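Drawers That Stick in July

Wood takes up moisture across the grain. A drawer front or side that ran freely in winter can bind in its opening by 4th July, and planing it then leaves a gap in the dry months. Try the steps below first.
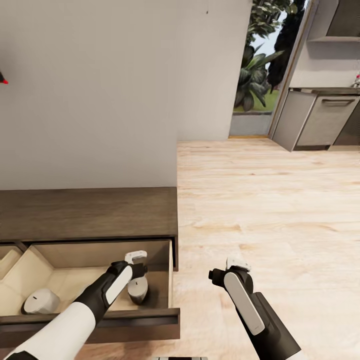
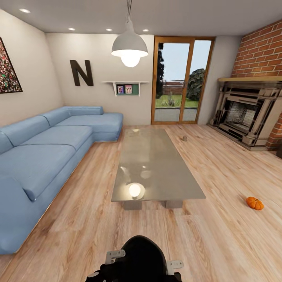 Renderings: Svyatoslav Lysenko / Bivomley

1. Empty the drawer and pull it out fully. Look for shiny patches on the sides and bottom edges. These mark the rub points.

2. Vacuum the runners. Grit acts like a brake.

3. Rub the shiny patches with plain candle wax or paraffin. Do not use cooking oil, which turns gummy.

4. If the drawer still binds, sand only the rub points with 120 grit, then 220. Check the fit every few strokes.

5. Seal bare wood with one thin coat of shellac. Let it dry overnight before refitting.

Metal slides: wipe off old grease and apply dry silicone spray. Tighten loose screws by hand. If a hole is stripped, glue in a wooden matchstick, trim it flush and drive the screw again.

Indoor humidity between 40 and 50 percent keeps most furniture stable.

Text: Zakhar Kovalchuk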